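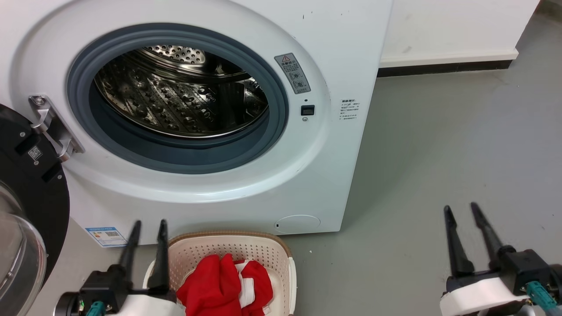

December 7, 2024
By Shiuli Pramanik

Getting a home-built robot to load the washing

I don't believe in the laundry robot yet. Rostyslav Koval does, and we share a bench at the Stistedow workshop, so these are the steps that gave us the least grief.

1. Open the door yourself. Door-opening can wait for February, if ever.

2. Start with one garment in a basket with a firm rim. Red shows up well against beige. Online demos love a folded towel, which tells you very little about a crumpled shirt.

3. Open both grippers fully and park them either side of the basket. Save that pose.

4. Close slowly on the cloth and lift 10 cm. Wait 2 seconds before moving on. If it slips, go back to step 3 and leave the grip force alone.

5. Go in through the middle of the drum opening. The rubber gasket will catch a fingertip if you let it.

6. Log every try, including the embarrassing ones. We got 86 loads out of 1000 tries in simulation, and I wouldn't trust even those.

Contact: Stistedow workshop | © Shiuli Pramanik | Back to top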